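What I learned when I planned the money for our robot bench

In September I became the person who must write the equipment plan for our small workshop in Trindham. I was not chosen for my knowledge. I had once made a good spreadsheet for the heating, and my colleagues remembered it.

The plan was for one bench with two arms that can handle kitchen things: bottles, bowls, a dish rack. We call the project Uvis. The money was fixed before I started, and the waiting time for the arms was 18 weeks from the day of the order. So a mistake in the list would cost us almost half a year, and I was quite nervous about it.

Start with the work, then the catalog

My first list was wrong. I opened the catalog of Bhatt, which is the dealer we use, and I wrote down what looked strong and modern. I put 50 percent of the budget in the arms alone. Then I asked myself what the arms should do on a Saturday morning when I am alone with them, and I could not answer.

So I stopped and we built the bench in simulation before we bought anything. This costs mostly patience. We put in a kitchen counter, a microwave, the rack, some sauce bottles and a bowl, and we looked at it from the places where we wanted to pay for cameras. 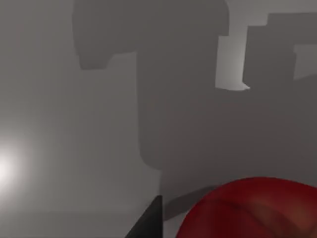
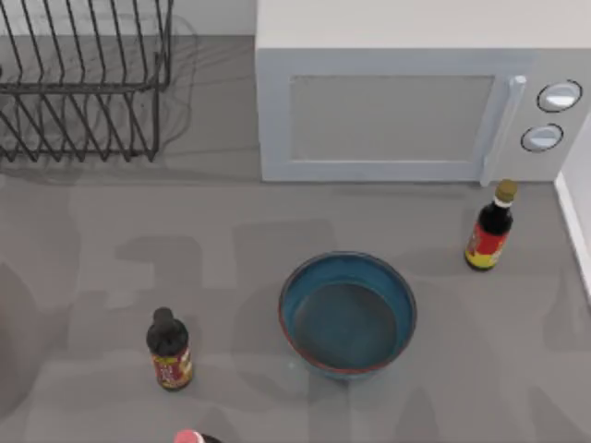 Cameras and light

I had planned only one camera, high over the counter. It is good for knowing where the bottles and the bowl stand. But from there the arms can be completely out of the view, and then you don't know what the fingers are doing. A close view has the opposite problem. You get the tip of one finger, a part of something round and red, and a lot of gray. I changed the line in the budget from one camera to several, and I took the money from the stronger arm model that I wanted at first.

The light was a bigger surprise for me. In the close view the shadows are larger than any object, with hard edges, and at the left there is a white spot of glare. On my first list there was no light at all! I wrote "use ceiling lamp". Now there are 2 soft panels in the plan, with stands, and also a matte surface for the counter. These are cheap lines compared to the arms, but they must be in the plan from the start, or you go and ask for more money later, and that is never pleasant.

The small lines

Some things I would have forgotten:

Spare fingers for the grippers. Order them together with the arms, because the shipping is the same price.

Cable guides. I do not know why they are so expensive.

Real bottles with different caps. You need full ones and empty ones, and the supermarket will not send you a proper invoice.

The table. Ours came from a closed school in Jerkthorpe and we paid 50 for it, plus the van. A new one with the same weight was far outside of my plan.

A shelf for all the things that are not on the counter today.

Quotes and waiting

I asked Bhatt to write the quote in two parts – the arms and controllers in one, everything else in the other. The first part had to be signed early because of the long delivery. The second part I kept open, and I am glad, for I have changed it four times already. If your dealer wants to put all in one package with a discount, please calculate it slowly. In our case the discount was smaller than the price of the things we did not need.

The order for the arms is now placed. The light panels are still in the second quote, and I must decide between the short stands and the tall ones before it expires.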